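Foro Loltema > Casa y orden > La mesa que lo acumula todo

siriwan_40
Hola a todos. Abro hilo porque ya no puedo más con la mesa del cuarto. La despejo por la noche y al día siguiente hay otra vez un montoncito en medio: el trapo gris hecho una bola, pañuelos de papel, la malla amarilla de espuma de no sé qué fruta, envoltorios... ¿Cómo lo hacéis? 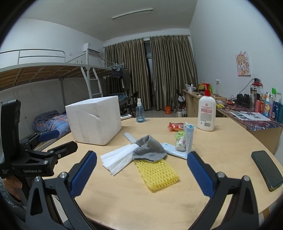

Lo de la crema ya es otro tema, porque el bote grande con dosificador rojo lo quiero a mano y no pienso guardarlo en el baño. El vaso azul clarito, igual. Pero el resto me sobra todo.

daltar
Una caja y listo. Todo dentro, y el día 20 de cada mes la vacías.

siriwan_40
¿Un mes con envoltorios de snacks dentro? Ni hablar, jajaja.

mesacamilla13
Yo tampoco lo veo, daltar. La caja solo esconde el lío. Papelera pequeña al lado de la mesa y a tirar en el momento. Y las mallas de espuma no las tires, que van genial para envolver vasos en las mudanzas!!

daltar
Pues a mí la caja me funciona desde junio, eh. Y guardar mallas es justo como se empieza a acumular.

mesacamilla13
Guardo cuatro, no 2.000 :)

siriwan_40
Vale, me quedo con la papelera. El trapo va directo a lavar y la malla... me lo pienso.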